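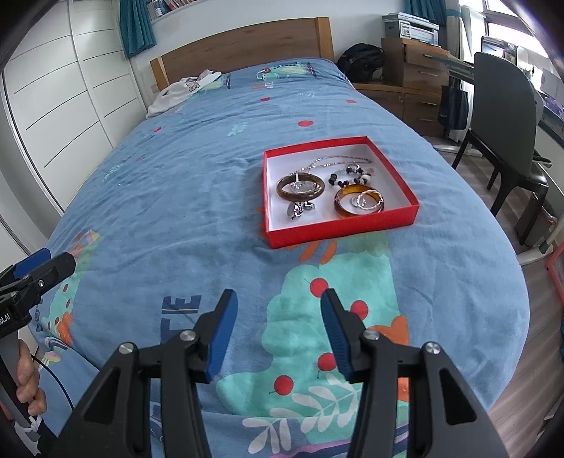
Guides > Sorting & Selling > Jewellery

How to sort out a box of inherited jewellery without losing your mind (or a ring down the back of the bed)

March 30, 2025
By Gebremedhin Tsegaye

My great-aunt left me her jewellery. All of it, in biscuit tins, sock drawers, an old teapot and one very full sewing basket. I put it off until October, then did the whole lot in a wet week with the radio on, and I've since helped two cousins and a neighbour do theirs. So this is the method I've ended up with, mistakes included.

What you'll need

- A bed or a big table with something soft over it. I like a bed (a dropped earring doesn't bounce)
- A few small boxes with lids, any colour
- Little zip bags and a pencil
- A magnifying glass, or your phone on zoom
- A fridge magnet
- A soft cloth, washing-up liquid and a bowl. Not the sink!

Step 1. Get everything into one room

Go round the house first and check coat pockets, handbags and the bathroom shelf. I found a perfectly good brooch pinned inside a curtain, goodness knows why. Don't start sorting until you've done the rounds, or you'll finish a pile and then have to open it all up again.

Step 2. Sort by type, quickly

Bangles with bangles, chains with chains, rings with rings. Don't think about value yet and don't stop to tell the story of each piece, or you'll be there till midnight (I was). Put small things inside bigger things if it helps. Rings sit very nicely in the middle of a bangle and don't wander off.

Chains are the nuisance. Lay each one out straight as soon as you pick it up, and fasten the clasp. If you've got a knot, put it on a plate with a drop of baby oil and tease it apart with two pins. Go slowly. I snapped one by tugging and I still feel bad about it.

Step 3. Look for marks

Now get the magnifying glass out. On rings, look inside the band. On chains, look at the clasp or the little tag next to it. You might see 925 for silver, or 375 or 750 for gold. In Britain there may be a proper hallmark with several tiny stamps in a row. Write what you see on a bag and pop the piece in.

Then try the magnet. Gold and silver won't jump to it, so a chain that sticks along its whole length is probably plated steel. Clasps can have a steel spring in them, so don't judge a necklace by its clasp. And lots of base metals aren't magnetic either, so it only really helps you rule things out.

Step 4. Clean, but only a bit

Lukewarm water, one drop of washing-up liquid, soft cloth, dry it straight away. Keep pearls, amber, opals and anything glued well out of the bowl and just wipe them. Please don't use toothpaste. My mum swore by it and it scratches like mad.

If you think something is old and worth money, leave it mucky and let the valuer see it as it is.

Step 5. Keep, give, sell

I do three boxes. Keep is for what I'll wear. Give is for family, with a name on each bag. Sell is everything else, and I let that one sit for a month before I do anything, in case I change my mind. I pulled a hideous parrot brooch back out of mine and I wear it all the time now.

Step 6. Get it valued

Ask at two places at least. I took mine to a little shop called Jorell first and then to the auction rooms at Pultby, and the totals were £3,584 and £3,580, so I felt pretty sure they weren't pulling my leg! One ring made up £622 of that, and it was one I'd put in with the costume stuff. Ask whether they're quoting scrap, auction or insurance value, as those can be miles apart. Then ring your home insurer if you're keeping anything pricey.

Step 7. Put it away properly

One bag per chain, clasp poking out of the top so it can't knot. Silver goes in a closed box away from the bathroom. I take a photo of each box with the lid off and keep the pictures with the insurance papers.

Comments

Flalley
The baby oil trick saved my gran's locket chain. Took me an hour and two cups of tea, but it came out whole.

Arrieta
Do you bother with broken bits? I've got about 100 odd earrings in a jar.

Gebremedhin Tsegaye
Yes, check every one for marks, Arrieta! Odd gold earrings still sell by weight. The rest I give to a friend who makes cards.

Arrieta
Right, getting the jar down tonight.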